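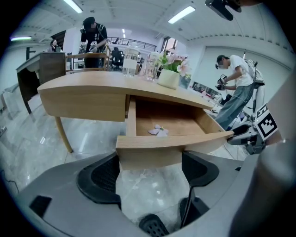 Residential furniture with curved fronts was the main subject of the June visit to the Astgate furnishing rooms, undertaken on behalf of the Rizvi Institute for Interior Studies. The Institute is replacing part of the furniture in its guest residence and had asked to see small desks, low tables and occasional seating before a request for bids is issued. Desks were considered first. The one that held the group longest is made of light wood, with a top that narrows from a rounded end to a slender tip, and its drawer front follows the same gentle curve. With the drawer open, the front board can be seen to be thick and pale, while the drawer bottom is a much darker, reddish-brown wood. A single pale flower with spread petals lay inside, close to the front board. Members of the group who favor a matching interior regarded the darker bottom as a drawback; others thought it would hide ink and ordinary wear. The point was left open and is recorded under the questions for the supplier.

Arrival and program

The group was received at 9:15 a.m. in the Astgate lobby and given visitor badges and a printed list of the pieces available for viewing. Coats and large bags were left at the front counter. A short talk covered the history of the building, which was used as a paper warehouse before its conversion, and the terms under which furniture is lent, sold or ordered from it. The talk ran somewhat over its allotted time and the tour of the upper floor was shortened as a result. The group regrets that the textile store could not be visited and has asked for a second appointment.

Printed list numbers are given in this report where they were legible. The curved desk is entered as item 1154 under the name Sosholm. The companion chair, item 1213, was out on loan and was not seen. It should not be ordered on the strength of the catalog page alone.

Observations on desks

The residence rooms are narrow, and the present desks have square corners that project into the path between the bed and the door. A rounded end would be of real benefit in those rooms. The reverse side of the question is usable surface. A top that tapers gives less room at one end for a lamp or papers, and residents who work for long periods at a laptop may find that they are confined to the wider side. The group recommends that a full-size paper outline of the Sosholm top be laid out in a residence room before any decision is made.

The legs are slender, round and set at a slant. They suit the piece. Housekeeping staff have asked in the past that desk legs be kept clear of the baseboard so that a mop can pass behind them, and the supplier should be asked to state how far the feet spread beyond the edge of the top.

Drawer hardware was discussed at some length. The Institute's standard calls for drawers that can be removed for cleaning without tools. Astgate staff undertook to confirm in writing whether the Sosholm drawer meets this requirement — the printed list is silent on the matter.

Low tables and display

The second part of the morning was given to low tables. The residence lounge has one large table at present, and it is too heavy for residents to move when chairs are needed for an evening talk. The group was therefore interested in lighter pieces with storage underneath, and in small side tables that might stand next to them.

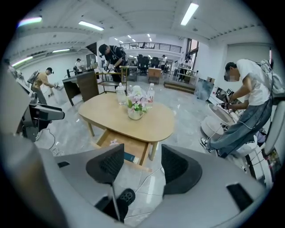 Coffee table with lower shelf, dressed with a vase of artificial flowers. A white round side table and a white chair stand to the right.

The coffee table, listed as Sisau, has a rounded, oval-like top on pale wooden legs, with a wooden shelf below. A blue book had been placed near the front edge of the shelf and a small pink flower toward the left. The group found this a sensible guide to what the shelf would carry in daily use: books, a folded newspaper, a game in its box. It would also collect dust, and the lounge cleaning schedule would need to be amended if tables of this type were bought.

The dressing of the top drew favorable comment. A glass vase of pale pink and white flowers stood between a lidded glass jar and a water bottle, and the table still appeared suitable for everyday use. The Institute has for some years placed fresh flowers in the lounge during term only. Fouzia Lashari, who prepared the budget for the residence, noted that good artificial arrangements could remain in place through the summer months and asked that a price be obtained for 100 stems in pale colors, without vases.

A white round table of the kind seen next to the Sisau may be considered for the reading corner. The contrast between a white piece and a light wood one was judged acceptable provided that the white is not repeated more than once in the same room. Opinions differed on white chairs. The present upholstery was chosen to conceal marks, and it has done so.

Floors and finishes

The Astgate floor is gray and marble-patterned, and pale wood looks well against it. The residence has brown carpet in the bedrooms and cork in the lounge. Allowance must be made for this difference, and the supplier has agreed to lend finish samples against a signed receipt. The samples are filed under reference 2039 and may be collected from the Astgate front counter on any working morning before noon.

Matters to be followed up

The supplier is to confirm the removal of the Sosholm drawer for cleaning, the wood used for the drawer bottom, and the spread of the legs.

The supplier is to state the weight of the Sisau table and whether its lower shelf can be taken off.

The Institute is to prepare the paper outline of the desk top and to try it in one of the north-facing rooms, which are the narrowest.

A second visit is to be requested for the textile store and for item 1213, once the chair has been returned.

The Institute thanks the staff of Astgate for their courtesy and for the coffee served at the close of the visit. Questions on this report may be addressed to Fouzia Lashari at the residence office.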